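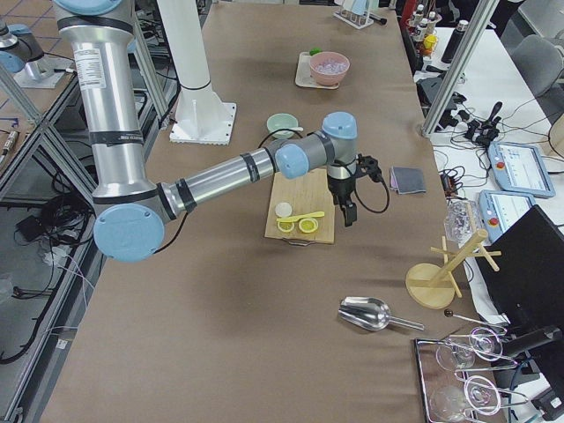

Olgate has a new head of claims for its Pacific property book, and if you've dealt with the Michailidis side of the broking world over the past few years you'll already know him. Chin-lung Au starts in April, working out of the Brisbane office, and he'll have Australia, New Zealand and the island business under him (the islands used to be run from Auckland, which never made much sense to me, but there you go).

I had a coffee with him last week, before the email went round to brokers, and he was in a pretty cheerful mood for a bloke who'd just packed up a house. He's spent 14 years in claims, first as a loss adjuster up in the Far North and then on the broker side at Michailidis, where he looked after the bigger commercial property accounts. So he's stood in flooded sheds with a clipboard, and he's also been the person ringing the insurer every second morning to ask where the money is. I reckon that second bit will come in handy!

The job itself isn't brand new. It was split between two managers after Joris Claeys moved across to run underwriting, and the plan was always to put it back together once the right person turned up. Claeys told me he'd been after Au for a good while. "I asked him two years ago and he said no, very politely," he said. "So I kept asking, a bit less politely."

What does he get to look after? A team of 346 people once you add in the field adjusters on contract, plus the Dustcombe portfolio that Olgate picked up last year. That last part is the one I'd be watching. Dustcombe wrote a lot of small business cover in regional towns - bakeries, panel beaters, motels, the odd caravan park - and when the book changed hands there were 400 claims still open from the hail season. Brokers I've talked to have been grumbling about those for months. One of them, who has a motel client still waiting on a roof, told me she'd stopped bothering with the phone line altogether and was just emailing anybody whose address she could guess.

I put that to Au and he didn't duck it. He said the old Dustcombe files are his first job, ahead of any restructure or new software, and he wants every one of those customers to have a single named person handling their claim by the end of his second month. He wouldn't give me a date for clearing the lot. Some of them are stuck on builders, he said, and some on engineers' reports, and he hasn't read enough of them yet to know how many are stuck on Olgate. Fair enough, although I'll be asking again in winter.

He's also keen to hand more authority back to the adjusters on the ground. At the moment anything past a fairly modest figure goes up the line for sign-off, and in his adjusting days he used to find that maddening. He wouldn't tell me what the new limit might be, and Claeys, who was sitting right there with a toasted sandwich, suddenly got very interested in his phone. I gather that conversation is still going.

There's a technology piece too, as there always is. Olgate has been using the Listonov claims system in New Zealand since last winter and it's meant to come across to the Australian teams later this year. Au has used it from the broker's end and says he likes it well enough, mostly for the way it shows everyone the same notes. He wants the rollout done office by office, starting with Townsville, and he'd like it kept well clear of cyclone season. I can't imagine anyone up there arguing with him.

A few of you have written to ask what this means for the two managers who've been sharing the role. As far as I know both are staying. One keeps the New Zealand team and reports to Au, and the other moves into large loss, where there's been a gap for a while. Olgate says there are no job cuts attached to any of this, and I haven't heard otherwise from the people I talk to inside the place.

Michailidis, for its part, hasn't named a replacement. The accounts Au looked after have been shared around the Sydney and Brisbane property teams in the meantime, and clients should have had a note by now with their new contact. If you're one of them and you haven't heard a peep, give your usual office a ring.

Au will be at the brokers' breakfast in Cairns later in the month, 7 am start, and he's said he'll stick around afterwards for anyone who wants to bring up a particular claim. Bring your file numbers.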